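Skundora publishes open good-practice guide for recording handheld gripper demonstrations

BARNAU, 2 October 2023 – Skundora today released the first full edition of its good-practice guide for teams that teach robots everyday tasks by recording people at work. The guide is free to read, use and adapt, and we can't wait to see what other labs do with it!

Work began in April, when Skundora and its partner Sketetti compared notes and found that their recordings of the very same chore could hardly be used together. Table layouts, marker checks and file notes all differed. The two teams then reviewed 2,662 recordings and wrote down what made the good ones good.

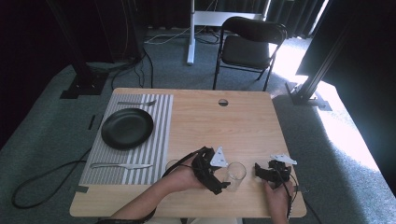

Table setting with two handheld grippers, each fitted with a dotted marker plate. Photo: Skundora

The guide covers workspace layout, cable routing, marker plate care, operator breaks and consent. It asks for a marker check every 80 recordings and a full recalibration every 400. A section on labeling explains how to log failed attempts, which the authors want kept in the set and clearly marked.

"I'm thrilled with how practical this came out," said Po-yen Liu, lead author at Skundora. "You can read the checklist standing at the table – it fits on 2 pages."

Ming-te Mak of Sketetti led the section on operator comfort. "People hold these grippers for long stretches, so we wrote rules for the people too," Mak said. "Our operators argued over every line, and the text is much better for it."

Comments on the first edition are welcome from any lab, large or small. Kwok, the project's shared issue tracker, is open to all readers.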